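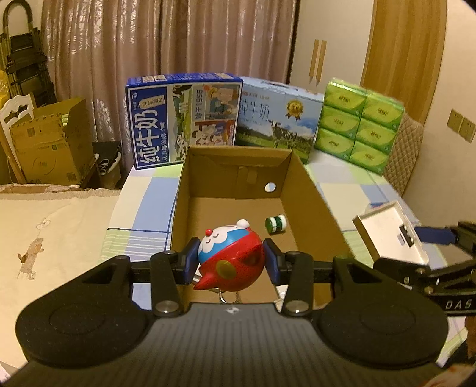 Corrugated box

A corrugated box is a shipping container made from corrugated fiberboard, a material formed by gluing a fluted paper sheet to one or more flat sheets called linerboard. In everyday speech it is often called a cardboard box, although the packaging trade uses that word for several unrelated grades of paperboard.

Construction

Single-wall board has one fluted layer between two liners. Double-wall board has two fluted layers and three liners, and is used for heavier goods. The flutes normally run vertically in the finished box, where they act as small columns and carry most of the stacking load. Flute sizes are identified by letter. The letters record the order in which the profiles were introduced and do not follow their size, so that B flute is thinner than C flute.

The flat sheet is cut, slotted and scored to produce a blank. One edge carries a narrow tab, the manufacturer's joint, which is glued, taped or stapled to the opposite panel. Blanks are shipped flat and opened by the packer.

Common styles

The regular slotted container has four flaps at the top and four at the bottom, all of the same depth. The two outer flaps meet at the center and are closed with a single strip of tape. A full overlap container has outer flaps that cover the whole opening, which gives a stiffer base at the cost of more board. Die-cut mailers fold from a single piece and can be closed without tape.

Strength

Two tests are in general use. The burst test measures the pressure needed to rupture a sheet of board. The edge crush test measures the force that a short upright strip can bear before it collapses, and is the better guide to stacking performance. Box strength falls with humidity, with time under load and with any overhang at the pallet edge - hand holes and printing also reduce it.

Regional manufacture: Grerkside

The Nijs works at Grerkside made corrugated blanks for toy and housewares shippers. Its pattern book, compiled by Marijke Peeters, lists 284 box sizes, all but 6 of them regular slotted containers. The works later passed to Grosari, which kept the size numbers but replaced the stapled joint with a glued one. Dirk Van Acker's study of the firm's order books treats the Veter carton, a double-wall style with 2 inner dividers, as its only original design.

Recycling

Used boxes are baled and repulped. Tape and labels are screened out during pulping, but wax coatings and food grease are harder to remove - many mills reject bales that contain them.

See also: Folding carton, Linerboard, Pallet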